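Workshop notebook: Trestdale route guide, August entry

Filed under: Route Notes / Coast & Glens / Work in Progress

3 comments | 11 shares

Started 08:40. Task is the second revision of the Trestdale driving loop for the printed guide and the downloadable track. First revision had the loop anticlockwise from Wekeren. Reader reports say the climb out of Wekeren is unpleasant in that direction with a caravan, so I am re-running the distances clockwise.

Source data: two drives of the loop, logged at one fix per second, plus the older walked survey for the three short paths off the road (waterfall, sea arch, broch).

Log A has 1,904 fixes after trimming the stops. Log B is shorter, 734 fixes, and covers only the single-track section between the Dufour turning and the head of the loch. Loaded both into Zolover. Import went through with no complaints, but Log B came in an hour out. It had been exported in UTC and the project is set to local time. Corrected by hand. Note for next time: set the zone before import, as the batch shift tool also moves the waypoints and these then have to be moved back.

Passing places. The draft text says "frequent passing places throughout". Not good enough. Between the Dufour turning and the cattle grid they are close together and visible one from the next. Past the cattle grid there is a blind crest with none on the near side. Wording changed to: "Passing places are frequent as far as the cattle grid, less so beyond it. Approach the crest slowly." The line about not parking in them stays, moved up to the first paragraph where people may read it.

High point. Log A gives 388 m at the summit lay-by. The older survey sheet gives the same once the datum correction is applied. Using 388. The viewpoint board in the lay-by has a different figure in feet which does not convert to anything sensible. Ignored.

Waterfall path. Walked survey is sound except for the last section, where the old stile has been replaced by a kissing gate 300 m further up the fence. The track needs redrawing from the burn crossing. Until it is redrawn the downloadable file should stop at the burn, with a note. Path is wet after rain and the guide should say boots, as the current text says "suitable footwear", which covers everything and nothing.

Sea arch. Access at low water only. The draft has tide times typed into the body text, copied from last year's leaflet. Removed. Replaced with an instruction to check the tables before leaving Wekeren, as there is no phone signal at the arch car park or for most of the road either side of it.

Opening hours. The tearoom at Dufour and the craft shop next to it are both listed as "open all year". Neither website confirms this. Rang the tearoom at 11:15, no answer. Rang again at 14:30: open Easter to the end of October, hot food until three, card payments accepted when the line is up. Craft shop still to do.

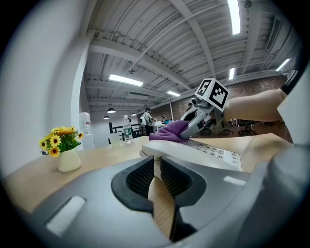 Fuel. Only one pump on the loop, at Wekeren, and it is on the wrong side of the road for the clockwise direction. Put this in the box at the start with the public toilets. No charging point listed anywhere beyond Wekeren. I have not checked this on the ground.

Driving time. The first revision gave a single time for the loop. Log A with stops removed comes out well under it, but the stops are the point of the drive. Proposal: print moving time and a suggested whole day as separate entries, and drop the combined figure. Layout will need one more row in the table.

Outstanding:
- redraw waterfall path from burn crossing
- craft shop hours
- confirm charging points
- new scale bar, the present one is still for the old page size
- check spelling of the loch against the current sheet, the draft has it two ways

Export from Zolover saved as revision 2, track only, no waypoints. Stopped 16:50.

Tags: Trestdale, scenic drives, single-track roads, route planning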